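Sim episodes for the Orkell planner, one room (door, window, table w/ lamp, chairs). Two-arm robot, parallel grippers both sides. Everything rendered, no real footage in here.

Quick start:

```
orkell fetch room_table
orkell replay --ep 5 --view wrist
```

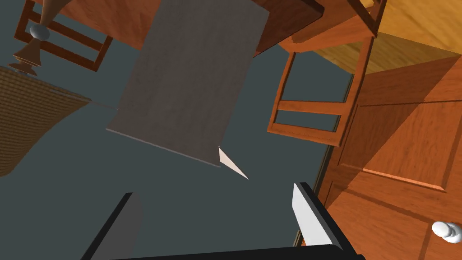 *Last changed: December*

## What's in it

- 79 episodes, table tasks mostly
- head view + wrist views, synced
- joint states, gripper width, planner goals
- collision log per episode (text, one line per contact)

Wrist views get a lot of door, floor and chair. Perception people: you want those frames, don't filter them out. The Emon detector trained on head view only was bad at furniture from steep angles, that's what started this whole thing.

## Camera frames

Head view is rolled hard. Room comes out tilted, floor running uphill. Stored as rendered, we do NOT level it. If your model needs gravity-down, use `roll_fix=True` in the loader, it rotates and pads. Padding is black, mask it or the segmenter calls it furniture.

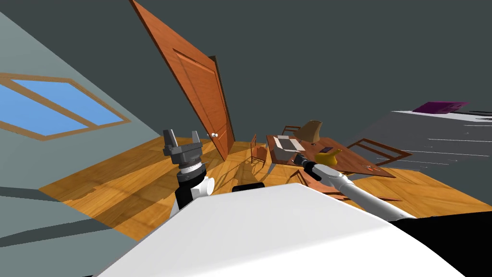 Left and right are the robot's left and right everywhere, incl. file names. Older Sembiring exports had them swapped. If your replay moves the wrong arm that's why, re-export.

Units: meters, radians. Gripper width 0 = closed. Timestamps in sim time, don't compare with wall clock, you'll go nuts.

## Control

Planner runs slow, controller runs fast, the bridge interpolates between. Goals are dropped if older than 86 ms. You'll see `stale_goal` in the log, a few per episode is fine, a wall of them means the bridge is starved.

Wrist view sees own fingers. Self-mask is in `masks/self/`. Without it the grasp scorer picks the gripper housing as a nice flat target (ask me how I know).

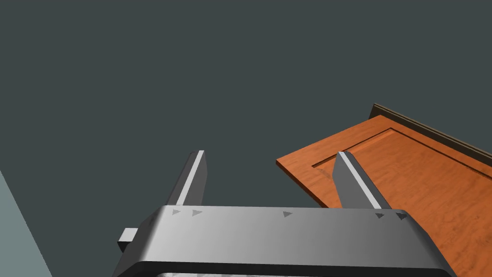
**Maintainer, Orkell planner and sim tooling**

## Known problems

- depth is noisy near the door surface when the wrist is close, cause not found yet
- segment ids for chairs not stable accross episodes
- `replay --fast` skips the first contact event
- lamp shade sometimes labeled `basket`, fix is on a branch
- wrist extrinsics OK, head extrinsics rounded too early, use the yaml not the json

Splits are by episode. Please don't shuffle frames, neighbors are near identical and your val score will look amazing and mean nothing.

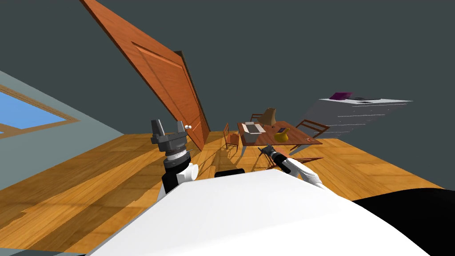 Renders: Prurneo sim, head and wrist cameras

## Loader

```
from orkell.data import Room
r = Room("room_table", roll_fix=False)
for step in r.episode(5):
 print(step.t, step.grip_l, step.grip_r)
```

Cache caps at about 2,000 steps, then drops oldest. Raise `cache_steps` if you have the memory.

## TODO

- [ ] rerun collision log with the new contact threshhold
- [ ] stable chair ids
- [x] self-masks for both wrists
- [ ] docs for the bridge config, currently just read the source

Nightly checks run at 2 am, except Saturday. Bugs go in the tracker with episode number and the log attached.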